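Comparison of Two Gripper Finger Sets for Picking Single Socks from a Mixed Textile Pile

Imtiaz Begum
Project report, Robotics Laboratory II

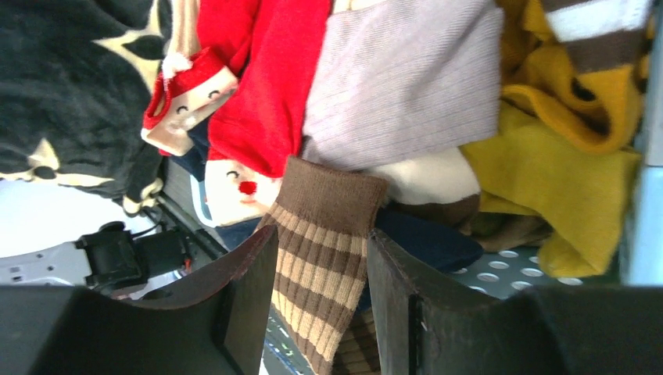 1. Objective

The purpose of this project was to compare two sets of parallel gripper fingers on one task: removing a single sock from a pile of mixed fabric items and placing it in a bin. The arm, the wrist camera and the control software were kept the same for both sets. Only the fingers were changed. A second objective was to find out how much of the failure rate came from the fingers and how much from the choice of grasp point.

2. Equipment

The arm was the laboratory's six-axis Dretik with the standard parallel gripper. Finger set A was the stock Clumon pair with flat inner faces. Finger set B was the Munshi pair, which has the same outer dimensions and a softer contact pad. Both sets bolt to the same carriage, and changing them takes a few minutes including recalibration of the closing distance.

The camera is mounted at the wrist and looks along the fingers toward the workspace. This gives a good view of the grasp point during the approach, but the fingers cover the lower corners of the view at all times. The detection model was trained on 4,000 labeled crops collected by last year's group. Grasp commands were sent through the Zumex controller, which also logged motor current and finger position.

3. Method

Each finger set was given 200 pick attempts, for a total of 400. The pile contained socks, fleece and knit pieces in several colors and was mixed by hand after every ten attempts. For each attempt the software selected a target sock, estimated the position of the cuff, moved the open fingers to either side of it and closed until the motor current reached a fixed limit. The arm then lifted and paused for 3 seconds before moving to the bin.

An attempt was counted as a success if exactly one item reached the bin. Failures were sorted into missed grasp, drop during lift, and double pick (a second item came along with the first).

The current limit was set separately for each finger set in a short tuning session. Using one value for both was tried first and gave set B an unfair disadvantage, as its pads compress before any useful force reaches the fabric.

4. Results

Set A succeeded in 142 of 200 attempts. There were 31 missed grasps, 19 drops and 8 double picks. Set B succeeded in 161 of 200, with 14 missed grasps, 6 drops and 19 double picks.

The log shows that most of the drops with set A happened in the first second of the lift, when the sock was still partly trapped under other items. The flat faces let the knit slide out as the load increased. Set B held better under the same load, but its pads also held on to neighboring fabric. Fleece was the most common second item.

Grasps on the ribbed cuff were more reliable than grasps on the leg for both sets. The cuff is thicker and keeps its shape when the fingers close. Striped socks caused a separate problem: the detector sometimes took a dark stripe for the edge of the cuff and placed the grasp point too low.

5. Sources of error

The pile was mixed by hand, so the two sets did not see identical arrangements. Room lighting was not controlled, and the Wednesday session ran into the evening. One block of ten attempts with set A was repeated after a loose finger bolt was found. The discarded block is not included in the totals.

6. Further work

Double picks could be reduced by a short shake after the lift, or by a second camera check before the move to the bin. The check was written but not tested in time. The cuff detector should be retrained with more striped samples before the next comparison.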